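House Rules for the Gripper

When Celtex began sending people into ordinary homes with hand-held grippers, the safety sheet ran to a single page. It covered cables, batteries and lifting. It had no line on whose kitchen it was, or what to do when a child walked in.

The sheet is longer now. Veronika Takács rewrote it over a winter, working from the notes that came back with each visit, and the version in use since October has 15 rules. Most are short. Clear the table of knives and glass before starting. Keep the hob off. Agree with the householder which rooms are in bounds, and write it down.

Others deal with the handling itself. The operator squeezes at the speed they would use with their own fingers, and a dropped item stays in the recording. Thin things have a rule to themselves: take them by the shaft, hold them upright and bring them to the container before letting go. Chopsticks and long spoons cause more failed attempts than anything else in the cutlery set.

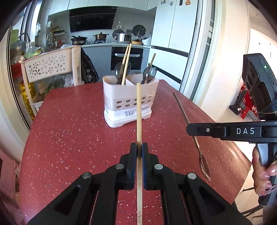 Lionel Bickerstaff thinks the rule on thin items goes too far. People pick up a chopstick any way they like, he argues, and a standard that tells everyone to do it the same way will give you machines that can only do it the same way. He would keep the safety rules and drop most of the rest.

Takács has some sympathy with that. Her answer is that the early recordings from Girno were so mixed that 80 out of 931 had to be thrown away, mostly for jaws closing on nothing. The current wording allows any approach angle, and she expects to loosen it again.

Privacy takes up the last third of the sheet. Letters, photographs and calendars are put away or covered if the householder asks. Anyone living there can stop a session without giving a reason, and can have the recording deleted within the month. Operators carry a printed copy and leave it behind.

Pap and Gotisano have both asked to use the text. Gotisano wants a separate section for shared flats, where one tenant may agree and another may not. A draft is with Jolán Szilágyi.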